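Notebook, July. Hybrid power for the Ziltemau mast

Started 9 in the morning, which in this building means the kettle was still warm from whoever was here all night. Nobody has owned up.

Where we are: the mast at Ziltemau runs on a single diesel set, day and night, to feed a load that a decent hairdryer would laugh at. Cardale want the set off for most of the day, with a battery bank carrying the radios and the engine starting only to recharge it. We have agreed to this in writing, so now we have to find out whether it can be done.

Bench rig is the same as last month. Small genset out in the yard, rectifier, battery string, and the load bank pretending to be a base station. Controller is the Proludau unit, firmware as delivered. The manual has been translated at least twice and at one point tells you to "greet the alternator". I have not done so yet, but I'm keeping it in reserve.

First run. Let the string discharge to the start threshold and waited for the controller to call the engine. It called. Engine caught on the second crank, ran for 4 minutes and was told to stop. Then called again. Then stopped again. Ghada timed the next few and they were all much the same, like a man going back to check he has locked the front door.

Cause, as far as we can tell: the controller looks at terminal voltage and nothing else. As soon as the rectifier comes up, the terminal voltage jumps, the controller decides the batteries are full and sends the engine home. The batteries are of course nothing like full. Raised the stop voltage, which helped a bit. Added a minimum run time of 30 minutes, which helped a great deal. Not elegant. Ghada calls it "the egg timer" and I fear this will end up in the drawings.

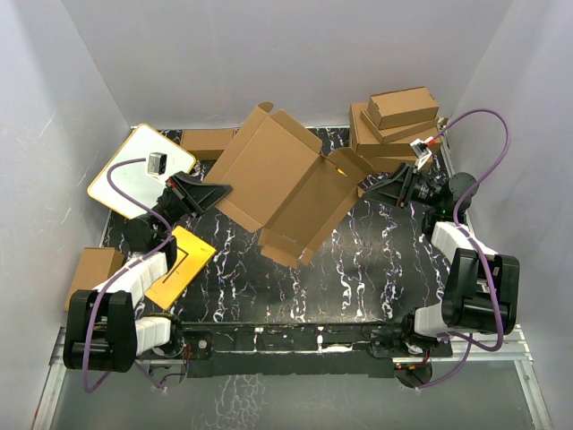

Box blank on the marbled top, lid flaps up.

Second run, after lunch. With the egg timer in, the engine starts, stays on, and the charge current tapers the way the textbook says it should. Fuel use per hour goes up when it runs, because it is finally doing some work, and the total over the cycle goes down. Uriel did not believe the total and repeated the sum on the back of a delivery note. He now believes the total. Delivery note taped in opposite, since he used the only copy.

Temperature is the thing I like least. The string sat at around 50 degrees by the end of the charge with the cabinet door shut, and our yard is not exactly the equator. The shelter at Ziltemau has a tin roof. Either we vent the battery compartment separately or we charge more slowly and put up with a longer engine run. Assefa, who are supplying the cabinet, say the vent is an optional extra. Naturally it is.

Also noted:
Start relay clicks twice before engaging. Harmless so far. Swapped it anyway and the new one clicks twice as well.
Earth strap on the rectifier was finger tight. My fingers, I think.
Fuel gauge reads full at all times. A cheerful instrument and of no use to us. Dipstick from now on.

To do: ask Proludau if the controller can count amp-hours, and if so why it is hiding the fact. Ghada to log an overnight cycle with the cabinet door shut. Uriel to get a price for the vent out of Assefa, in writing, before I ring them and make it worse.

Genset off and yard gate locked at half five. Went back to check the gate.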